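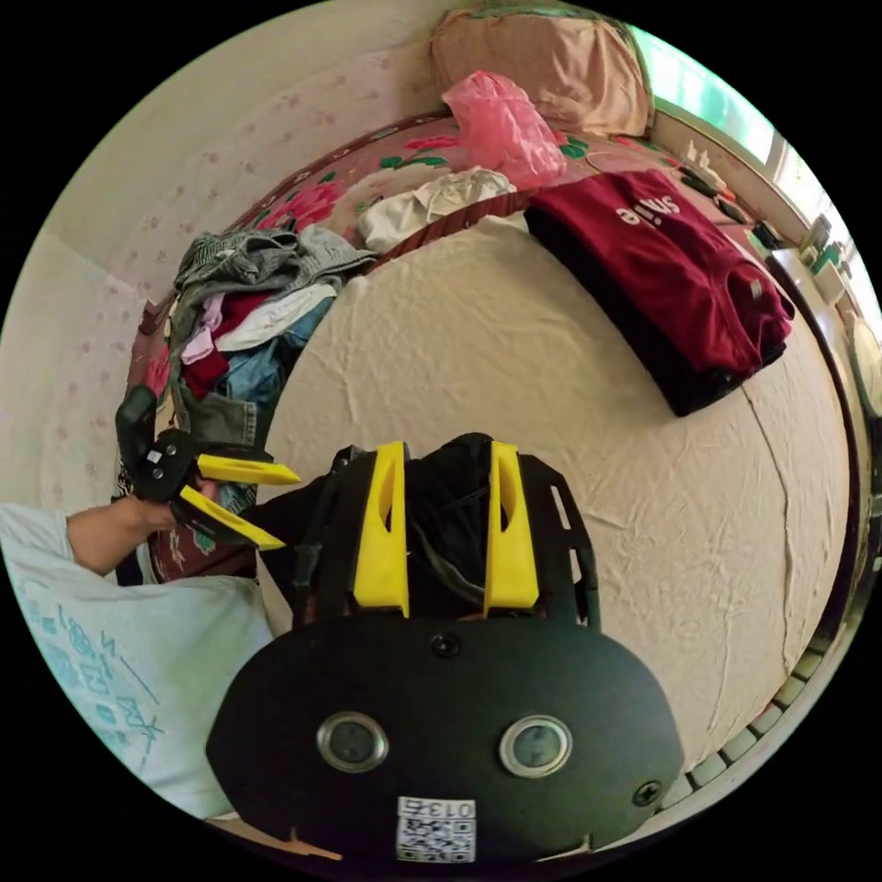
Home Care Basics – Unit 4: Clothes and Bedding
Course notes, Delali Boateng

Home | Units | Handouts | Contact

The bed is a good place for sorting clothes, but first pull the bottom sheet flat. On a wrinkled sheet it is difficult to fold with straight edges.

Work in this order:
1. Put the quilt and pillows to one side.
2. Make one heap of all the clothes.
3. Take jeans and other heavy pieces first.
4. Fold sweatshirts with the sleeves behind – the printed side stays outside.
5. Spread the quilt last.

For homework, please fold one heap at home and write down your order. Read also page 31 of the course book.

Brarkside Evening Courses, Room 70 | Contact | Back to top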